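How to Set Up and Restock an Evacuation Drill Kit

Applies to single-building sites using the Wistness check-in board and Duman floor bags. Updated 27 September 2021.

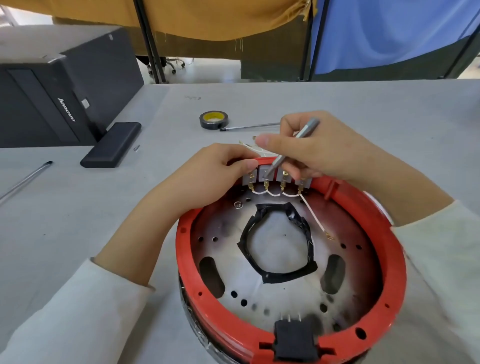
The kit has two parts. The command bag stays at the main entrance and goes out with the person running the drill. The floor bags hang at the stair doors, one per floor, and go out with whoever sweeps that floor. Pack and check the two types separately. Most missing items are caused by people moving things from one bag to the other after a drill and not moving them back.

Before you start

You need the current floor plans, the staff count for each floor, a permanent marker, a roll of clear tape, and a set of zip seals with numbers on them. Pull seals are better than padlocks. A padlocked bag needs a key, and the key will be in a desk.

Step 1. Set the staff count

Take the count from the badge system, not from the phone list. The Plidholm site used in the sample sheets has 1,091 badge holders across eight floors. Write the count for each floor on the inside flap of its bag. Use pencil on white tape so it can be changed. Update it every March and after any department moves.

Step 2. Pack the command bag

Contents, in packing order:

Folded check-in board
Full set of floor plans in a clear sleeve
Two radios, switched off, with batteries stored next to them
Bullhorn
Wax pencils, two colors
Blank status cards, one pack of 19
Roll of barrier tape
Flashlight
First-hour log sheets on a clipboard

The board goes in first, flat against the back panel. The clipboard goes in last so that it comes out first. Do not put the bullhorn on top of the plans sleeve; the trigger guard catches the edge and tears it.

Step 3. Pack the floor bags

Each floor bag holds one flashlight, one whistle, one floor plan for that floor only, a pad of door tags, and a wax pencil. Leave out first aid supplies. Those belong in the wall cabinet, where people already know to look, and a second set in the bag will expire without being noticed.

Mark the floor number on both sides of the bag in figures at least as tall as your hand is wide. Dullar reflective numbers stick well to coated nylon but lift from plain canvas. On canvas, use the marker and go over the figures twice.

Step 4. Fit the door tags

Door tags are hung on the outside handle after a room has been checked. Fold the top tab back once before packing so that the slot opens easily with gloves on. Put a rubber band around the pad. Loose tags slide to the bottom of the bag and bend.

If your doors have push plates and no handle, tape the tag at eye level on the hinge side. Tell floor sweepers about this before the drill, as they will otherwise look for a handle.

Step 5. Seal and record

Close the zipper, thread the seal through both pulls, and write the seal number on the kit sheet. A bag with an unbroken seal does not need to be opened at the monthly check. Confirm the number, look for damage to the strap and buckle, and move on. Open the bag fully every six months regardless of the seal – batteries leak in storage.

Step 6. Reset after a drill

Collect all bags at the command point before releasing staff back into the building. Bags that go back upstairs with the sweepers come back incomplete. Then:

Empty each bag onto a clear surface and check it against the sheet.
Replace used door tags. Do not reuse tags with writing on them.
Wipe the check-in board with a dry cloth, then a damp one. Solvent wipes cloud the surface.
Take the batteries out of the radios and charge them for the time given in the radio manual.
Repack in the order given above and fit new seals.
Copy the start and finish times from the log sheets before filing them.

Common problems

The board will not fold flat: check for a wax pencil stuck in the hinge.

Writing on the status cards smears: the cards are damp or have picked up hand lotion. Discard them and open a new pack.

Seal number does not match the sheet: treat the bag as opened. Check all contents, reseal it, and cross out the old number with a single line so it can still be read.

Two bags carry the same floor number – usually after a floor has been renumbered. Change both bags and the kit sheet on the same day.

Storage

Hang bags by the top loop at shoulder height, clear of the door swing. Keep them away from radiators. The hooks at Plidholm are set 17 inches from the door frame, and that leaves room for the wall cabinet to open. Measure your own cabinet door before drilling.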